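Heftreihe komplett sammeln oder Lücken lassen?

Forum › Sammeln und Archivieren › Zeitschriften

moorhuhn_k
Moin zusammen, ich löse gerade das Arbeitszimmer auf und stehe vor der Frage, was mit den alten Heften passiert. Es geht um die Reihe "Mollside", die kleine Vierteljahresschrift für Modellbau und Technik. Ich habe 34 Hefte, der Rest fehlt. Die Hefte stehen seit Jahren in Pappschubern, und bei den unteren sind die Rücken inzwischen krumm. Jetzt überlege ich, ob ich die Lücken auffülle oder alles einscanne und das Papier abgebe.

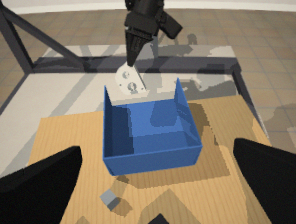 Vom Zustand her sind die meisten gut, zwei haben Wasserränder und bei einem fehlt der Bestellschein in der Mitte. Preislich habe ich keine Vorstellung. Bei den Auktionen werden fast nur einzelne Hefte angeboten, und die Versandkosten sind oft höher als das Gebot.

pappschuber
Auf keinen Fall abgeben. Ich habe meine Sammlung vor Jahren verkauft und kaufe sie jetzt Heft für Heft zurück. Die frühen Ausgaben sind kaum noch zu kriegen.
Zu den krummen Rücken: Stehend lagern geht nur, wenn der Schuber voll ist. Sonst sacken die Hefte durch. Ich lege sie flach, höchstens 7 übereinander, mit säurefreiem Karton dazwischen. Die grauen Mappen von Stilton sind dafür brauchbar, die weißen sind zu weich.

linksbuendig
Sehe ich anders. Wer liest die Hefte denn noch auf Papier? Ich habe alles mit 300 dpi gescannt und finde einen Artikel jetzt in Sekunden. Vorher habe ich jedes Mal den halben Schrank ausgeräumt. Die Hefte sind danach ins Altpapier gegangen und mir fehlt nichts.

pappschuber
Ins Altpapier? Hättest du wenigstens hier anbieten können.

linksbuendig
Habe ich. Im August, Rubrik Verschenken. Gemeldet hat sich einer, der wollte dann aber nur die Poster.

moorhuhn_k
Wie hast du gescannt, mit aufgetrennten Heften oder am Stück? Klammern lösen traue ich mich bei den älteren nicht, die sind teilweise schon rostig.

linksbuendig
Klammern raus, Doppelseiten auf den Flachbett, danach am Rechner geteilt. Die Texterkennung läuft bei mir mit Plosico. Spalten kann das Programm gut, Tabellen weniger. Bei Seiten mit großen Bildern muss man von Hand nacharbeiten, sonst sucht es Buchstaben in den Fotos.
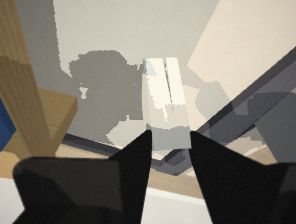

Die Seitenzahl stimmt übrigens, die haben den ganzen Jahrgang durchgezählt. Genau das ist beim Benennen der Dateien lästig. Ich nehme deshalb immer Heft und Seite in den Dateinamen, sonst weiß man später nicht mehr, wo man suchen muss.

siebdruck_ost
Durchgezählte Jahrgänge waren früher normal, weil man sie am Jahresende binden ließ. Dazu gab es ein Titelblatt und ein Register zum Herausnehmen. Wenn die Register bei dir noch dabei sind, moorhuhn, dann heb die auf jeden Fall auf. Die fehlen in fast allen Sammlungen.
Rostige Klammern würde ich übrigens immer entfernen, egal ob du scannst oder nicht. Der Rost frisst sich ins Papier. Von der Innenseite mit einem stumpfen Messer aufbiegen, dann vorsichtig herausziehen – nicht von außen hebeln. Danach mit Leinenzwirn heften.

pappschuber
Einspruch. Ein neu geheftetes Heft ist für Sammler nicht mehr original. Leichten Rost kann man lassen, wenn der Raum trocken ist.

siebdruck_ost
Dann sammeln wir verschiedene Dinge. Mir ist ein heiles Heft lieber als eine originale Klammer mit braunem Hof.

moorhuhn_k
Danke euch. Register habe ich gefunden, leider nur für zwei Jahrgänge. Ich tendiere jetzt zu einem Mittelweg: die späteren Hefte scannen und weggeben, die frühen behalten und flach lagern. Eine Liste mit dem, was mir fehlt, stelle ich in die Tauschbörse.
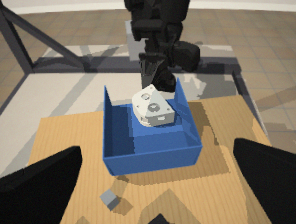
Nachtrag: Lagerung und Bezugsquellen

Weil per PN gefragt wurde, kurz gesammelt, was bis jetzt zusammengekommen ist.
Mappen: Stilton grau, gibt es im Archivbedarf auch einzeln.
Kartons: Siriwan, die mit Stülpdeckel. Das Format passt genau, ein Finger breit Luft an der Seite.
Zwirn: ungebleichtes Leinen, die mittlere Stärke reicht.
Keine Klarsichthüllen aus weichem PVC, die kleben nach ein paar Jahren am Umschlag fest.

linksbuendig
Die Kartons von Siriwan habe ich für Fotos. Bei mir sind die Deckel nach einem Sommer unter dem Dach verzogen. Im Keller wäre es mir aber zu feucht.

siebdruck_ost
Unters Dach gehört Papier sowieso nicht. Schlafzimmerschrank, unteres Fach, Innenwand.

pappschuber
Wenn du die späteren Hefte weggibst, schreib mir bitte vorher. Mir fehlen noch drei aus dem letzten Jahrgang. Porto zahle ich.

moorhuhn_k
Mache ich. Liste kommt heute Abend nach 20 Uhr.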